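The Woman Who Makes Spelling Blocks at Her Kitchen Table

7 Nov 2018

I'd been meaning to get over to Pralisero ever since September, when a reader wrote in to ask who was behind those chunky colored letter blocks that keep turning up at craft fairs. So I drove over with a notebook and a bag of pastries (we ate most of them before I'd asked a single question), and I came home with a head full of word games.

The maker has been at it for 4 years. She started with one alphabet for her niece and hasn't really stopped. "I only wanted her to have something to push around the table," she told me. "Worksheets made her cry. Blocks didn't."
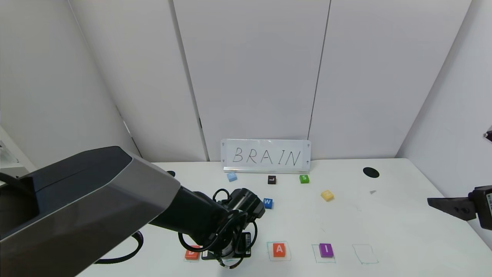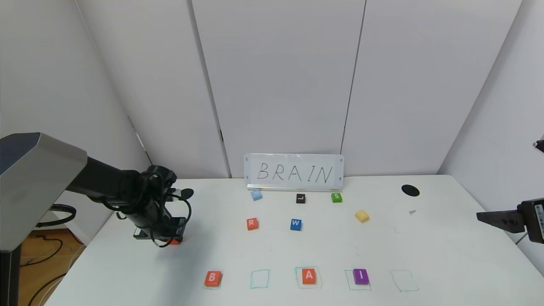
A round of the spelling game: the word BRAIN on the sign, outlines along the front edge, and a few letters that don't belong.

The idea is so simple that I was a bit jealous. You write a word on a little board, prop it up at the back, and draw a row of squares near the front with a marker. Then you scatter your letters, put in some extras, and let the player sort it out.

"The extras are the whole game," she said, pouring more coffee. "If I only give you the letters you need, you're just lining things up. Put an L or a W in there and now you have to look at the word!"

I asked how she picks her words. She likes five letters, with no repeats for beginners, and she loves a word that has a smaller word hiding in it. "BRAIN is wonderful. You've got RAIN in there, and RAN, and BRAN if you're feeling silly. We can get a whole afternoon out of it."

The colors took her longer than the letters did. Her first set, which she named Brekke, was all one shade and looked very elegant on a shelf, and the kids ignored it completely. The next one, Brusine, went the other way, with reds and purples and greens all jumbled together. She still gets letters from parents asking for a color code, vowels in one color and so on, and she always says no. "Then they'd sort by color and never read a thing. I've watched them do it."

She sold her 100th set last fall through Vustier, the toy shop on the corner, and she still sands every edge herself in front of the radio. Will she ever go bigger? She laughed and reached for the last pastry. "My sister asks me that every week. I like knowing where they've gone. Anyway, I'm out of letter E again."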